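Lighting a kinetic piece in a group show

We have a moving sculpture going into a group exhibition at Nuchit in December. The curator wants 264 lux on the plinth, but the black parts lose all detail. Would more light help, or a different angle?
Lertchai Siriwan

Keep the level and move the source. Put a wide flood at 30 degrees from the side and a pale panel opposite. At Cavanel we ran 3,059 K lamps and the joints read fine.
Lertchai Chareonsuk
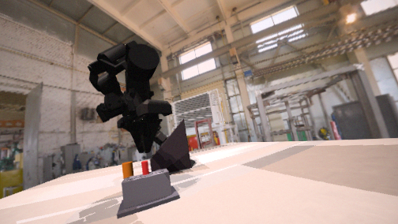

Black arm over a pale surface, render

Ask the venue what dimmers they have. Ours buzzed.
Brernard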